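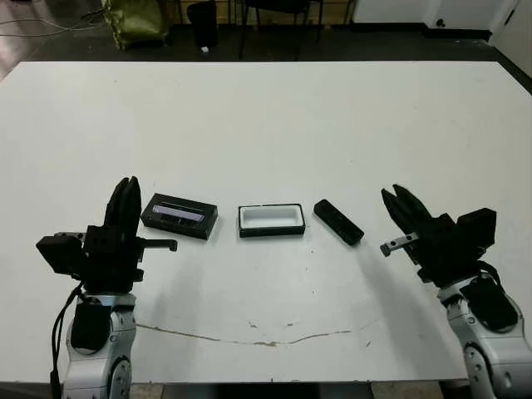

Guest mic setup on the Badico stage rack takes 25 minutes if the rack is already powered, longer if the house people are still running cable. Do it before doors, not between sets. You need the rack, the guest handheld, the guest in-ear pack, spare batteries and a table at side stage. Get a big one, white and rectangular is good, black gear shows up on it even with the house lights down. Keep drinks off it.

Print this section | E-mail this section

4.2 Pairing the guest handheld

1. Rack on. Wait for the steady green light.
2. Fresh batteries in the handheld. Not the ones from soundcheck.
3. Hold SYNC on the rack until the channel number blinks, then tap SYNC on the handheld.
4. Name the channel GUEST. Don't use the artist's name, the display can be read from the wings and surprise walk-ons get spoiled that way.
5. Mute it. Leave it muted till the cue.

Note: if the channel wont take a name, the rack is locked. Unlock code is 2192 out of the box. Change it when you're done.

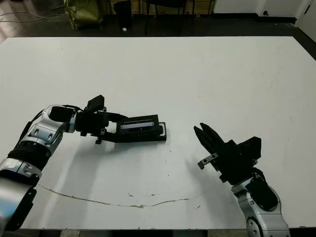 Rukhsana Dogar wrote in after the Milholm show to say step 5 should come before step 3, as her guest channel went live to the PA the second it synced and the front rows got a blast of dressing room talk. Fair point. On older firmware, mute first, then pair. Newer racks come up muted on there own.

CAUTION: Never pair with the PA amps up and a handheld facing a wedge. Feedback at that level can hurt people.

4.3 Guest in-ears

1. Plug the pack into the rack's front jack to copy the mix.
2. Set volume to 20. Guest can go up from there.
3. Pan crowd mics left and right, low. Guests who can't hear the crowd pull one ear out and then sing flat.
4. Check the click is OFF unless they asked for it.
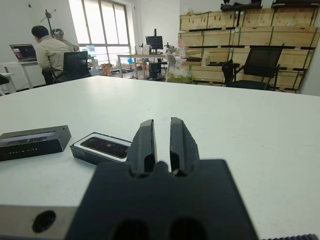 Fig. 4-3. Gripper fingers upright, white tabletop behind.

4.4 Running the cue

Agree one cue word with the monitor desk and the stage manager. One. At Clutport we had two going and the track started before the guest had left the stairs.

1. Stage manager calls standby. Pack on, handheld in the guest's hand.
2. Monitor desk checks signal, handheld still muted out front.
3. On the cue word, front desk unmutes and starts the track.
4. When the guest walks off, mute right away, before the applause dies. 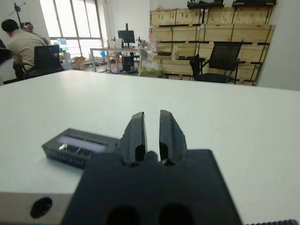
If the guest wants to stay for a second song, leave the channel open but drop it 3 dB while they talk. Hosts tend to grab the guest's mic for the thank-yous, so keep a hand on that fader. Low battery shows red on the rack. Swap during applause, never in a verse.

5. After the show, clear the GUEST channel and pull the batteries.

Mohamedi racks pair the same way but the SYNC button is on the back. See part no. 910 for the adapter.

Search this guide Enter keyword Go

Badico Stage Support | Contact us | Copyright Badico, all rights reserved | Back to top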